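Controller notes, October 2022: thread segmentation and the grasp planner

The Yammine stack moved to a new release this month. The main change is in how the perception node hands suture geometry to the planner. Until now the node published a binary mask and the planner fit its own curve to it. That was fine for one clean strand on a flat pad and poor for everything else. The node now publishes an ordered list of spline segments, each with a width estimate, a confidence value and a flag for endpoints that are hidden or out of view.

Ajith D'Souza rewrote the tracing step. It runs on the wrist camera stream, 40 frames to a batch, and keeps a short history so that a strand can be matched across small changes in pose. Memory use is up slightly. Latency is unchanged on the Kenden bench machine.

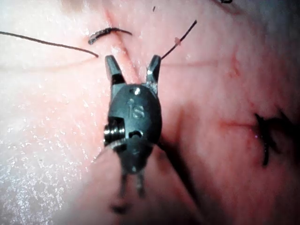
Segment linking is the part of the release that needs the most review. The tracer finds dark, thin regions and joins them when end position, tangent and width agree within set limits. Separate pieces of dark thread on pink tissue, with a tied stitch to the right of the open jaws, are hard for it in two ways: short ends get joined to strands they do not belong to, and the knot comes back as a bundle of crossing splines. The linker now marks any region with more than 2 crossings as a knot and stops tracing there. The planner treats a knot as a keep-out volume — it will not propose a grasp inside it. The soft shadow of the instrument is handled earlier, by the width limit, but reddish lines in the tissue still produce low-confidence segments and have to be filtered by color.

Replay testing used 1,000 stored frames from the Brultiteo set. We found 9 frames where the linker joined two separate strands, all with the thread running close to a jaw tip. A jaw mask projected from the joint encoders should remove most of these. It depends on the hand-eye calibration, so the Andevine calibration tool has to be merged first. The branch is open for comments, and the old mask topic stays available until the next release.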